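The Case for the Folding Board

Clubs that write to the Treva Go Association for advice on equipment often assume that a proper board must come first. It is our position that it need not. A thick wooden board is a fine object, but it is heavy, costly to ship and usually locked in a cabinet by Sunday night. A printed sheet goes home in a coat pocket and is used again on Monday.

Of the 717 members who answered our October survey, 70 own no rigid board at all. Their games are no worse for it. The lines are the same, and a crease across the middle has never changed the outcome of a corner.

We would ask clubs to spend their money on stones instead. Stones should have some weight, sit well on the grid and come in bowls with lids. Any table will then serve, including the one where the family eats.

Mathias Ortner
For the Equipment Board
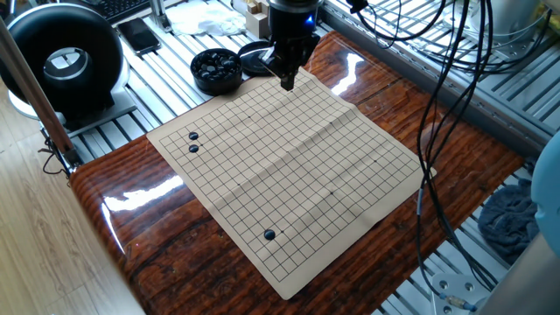

A creased, paper-like board with three black stones in play and the bowl behind it.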